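Gimotard two-arm kit: workshop tips after the first month

The Gimotard kit is rented by the month from MacLeish in Trevumcombe. You receive two arms, the base, the cables and a program where you teach a task by guiding the arms with your hands. I have had it in my workshop since the beginning of June, and these are the tips which I would like to have had on the first day. Updated 2 July 2025.

Choose the table before you choose the task

The arms are strong enough to push a light table away from them. My first table moved a little every time an arm pressed down, and then all the taught positions were wrong. Put stoppers under the legs, or stand the table against a wall. White tops are good for the camera, but please wipe them, as old glue marks confuse it.

If you need more place, add a second table behind the first. Use the near one for work and the far one for things that wait. The arms do not reach comfortably to the far side, so do not plan to pick from there.

Cables

Leave the loop at the wrist bigger than you think is nice. I tied mine short with tape, to look tidy, and the arm stopped with an error at each full turn. Euan Dunbar from the rental desk told me on the phone to cut all the tape off, and he was right. Check also that no loop can catch the corner of the table.

Fingers

The kit comes with black fingers for the grippers. Clean them with a damp cloth and a drop of dish soap, then dry them well. Do not use oil. For small round things, teach the arm to come from above and to close slowly. If it closes fast, the thing jumps out and rolls under the cupboard.

Practice with something that rolls

Before you let the arms near cups or jars, give them a toy task. I use a small soccer set with a green mat, one goal and a tiny ball. A ball shows every mistake of the gripper, and it costs nothing if it falls. Put the mat close to the arms and the goal at its far end. Teach one arm first and keep the other one open at the side, well away from the mat. 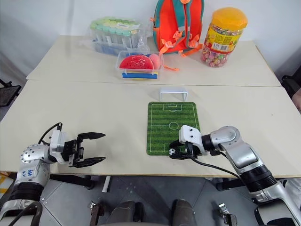 Keep the mat flat

A mat that has been rolled up in a drawer lifts at the corners. Put it under heavy books for one night. Double-sided tape also works, but it leaves dirt on a white table.

What I like less

The manual is thin, and the chapter about teaching both arms together has only four pages. The Cliltidley cover, sold separately, keeps dust off but is slow to put on. Delivery took five days and I was promised three.

Torquil Mackay, my neighbor with the bigger workshop, would like to rent the same kit in August. I told him to ask for the longer power cable when he orders.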